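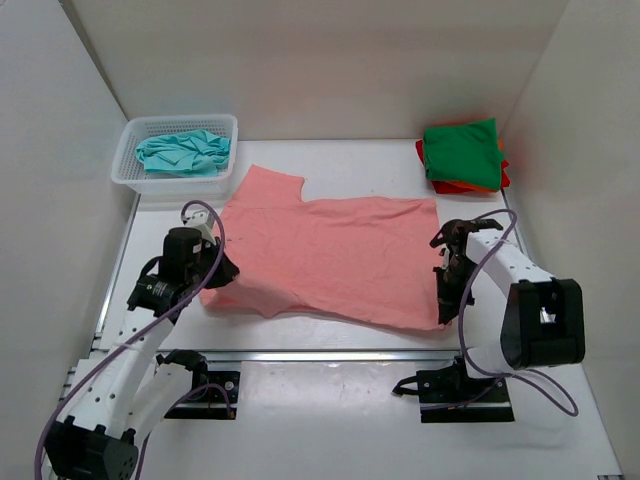 Folding cell software — pre-run checklist w/ comments
Last updated: 2024-12-22

Applies to the two-arm cell, Tlapale planner + Naveck perception build. Mark OK / FIX / SKIP. Comment anything not OK. Don't run on a FIX in section 1.

1. STOP AND LIMITS

1.1 E-stop drops torque on both arms — OK. Tested from idle and mid-move. Do both.
1.2 Soft stop from the console — OK. Arms hold position, planner queue clears. It didn't clear before April, so look at the queue, not just the arms.
1.3 Joint limits loaded from file — OK. Left and right files are seperate. Check the header says the right side.
1.4 Arm-to-arm collision check on — OK. Came up off after the last config restore. Check every time.
1.5 Wall planes in planner — OK. Back, left, right. Front rail is in there as its own box, leave it.
1.6 Watchdog — FIX, then OK. Was set to 1544 ms from somebody's bench test. Way too long. Back to 68 ms, retested with network cable pulled.

2. PERCEPTION

2.1 Camera calibration age — OK. Redo if the error number goes up two starts in a row.
2.2 Garment mask, shirt laid flat — OK. Mask edge wanders a little on creases. Fine for grasp points.
2.3 Mask when gripper overlaps cloth — FIX. Fingertips get labeled as cloth on some views. Ticket open in Dravgate. Until then keep the gripper mask padding at 5 pixels.
2.4 Basket keep-out — OK. Box must cover the rim plus whatever sticks up over it.
2.5 Folded stack region — OK, but height is re-read only at start. Restart perception if anyone moves the stack by hand.
2.6 White on white — SKIP. White garments not cleared for this build.

3. PLANNING AND CONTROL

3.1 Dry run, arms up, no cloth contact — OK at slow speed. Full speed not signed off.
3.2 Corner reach near back wall — comment. Right arm gets close to straight back there and the solver flips the elbow now and then. Added a cost term, no flip in 6 tries. Want more tries.

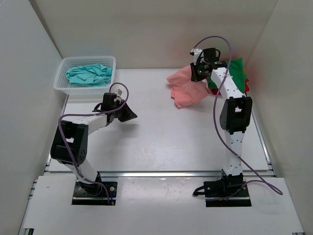 Can one arm work in the back corner while the other one waits up front?
Only if the waiting arm has a hold command with its own timeout. Without one the planner treats it as free and may route it through the shared zone.

3.3 Grip force cap — OK. Cap lives in the driver, not the planner. Changing it in the planner does nothing.
3.4 Cable slack in model — FIX. Model has no cables at all. Wrist roll limited in software for now, both sides.
3.5 Lost tracking mid-move — OK. Slows, stops, asks. Does not retry by itself, keep it that way.

4. LOGS AND TOOLING

4.1 Log disk space — OK. Some 68 GB free at start.
4.2 Clocks synced across both arm drivers and camera — OK. If off, don't bother recording.
4.3 Build tag in log header — FIX. Sastness export script still writes the old tag. Write it in by hand til fixed.
4.4 Config diff saved with the run — OK

Open at sign-off: 2.3, 3.4, 4.3. None block slow speed. Full speed stays locked until 3.2 has more runs behind it — don't unlock it from the console, the config will just overwrite you.

Contact: cell software desk | © 2024 Dravgate | Back to top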